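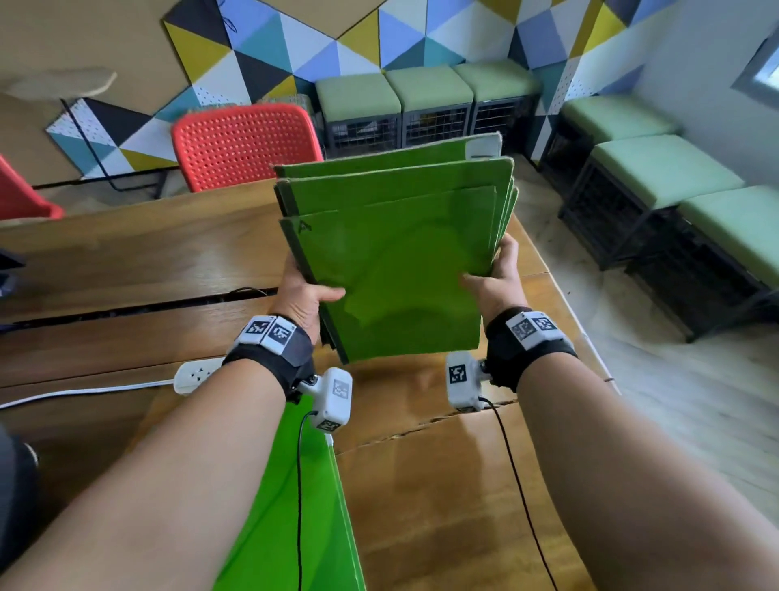

I met the woman behind Jalura at a bakery two doors down from her office, and she was already halfway through a cinnamon bun when I sat down. "I ordered you one," she said. "You can't talk about taxes without sugar."

Jalura is a two-person bookkeeping business, and its clients are mostly people who sing, paint, bake or cut hair for a living. She started it after nine years at a bigger firm, Demissie, where she says she learned everything and saw very little daylight.

So what goes wrong for people? "Receipts," she said, before I'd finished asking. "I had a guy bring me 81 gas receipts in a bread bag. Half of them had faded to nothing." She doesn't scold, though. She has him on a system now (one folder per quarter, emptied every Friday) and he's only slipped once, when he was in Malta for a wedding.

I wondered why she still likes paper when there's an app for all this. "I use the apps! I love the apps. But people look at a folder. It sits there on the table and bugs you."

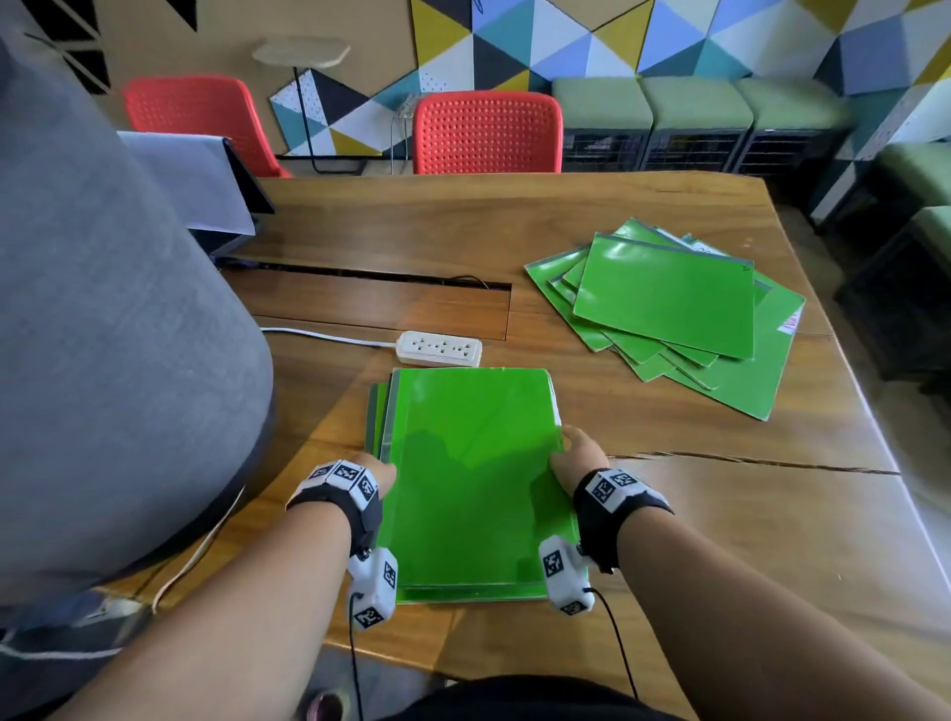
Green folders, stacked on a wooden table.

She charges new clients 50 dollars for a first sit-down, and most of that hour goes to calming them down. One potter came in sure she owed a fortune. She was due 1,000 dollars back -- and cried, and then went home and made my host a very large mug.

The busy stretch runs until the middle of April, and by May she wants to be in her garden on Rudar Street and not hear the word "deductible" from anyone. She has 34 clients and would rather not take on more. "My sister keeps telling me to grow," she said. "Grow into what? I know all their dogs."

I did ask about my own shoebox, which I'd been keeping quiet about. She wiped the sugar off her hands and asked how big a shoe.

Boots, I told her. She ordered another coffee.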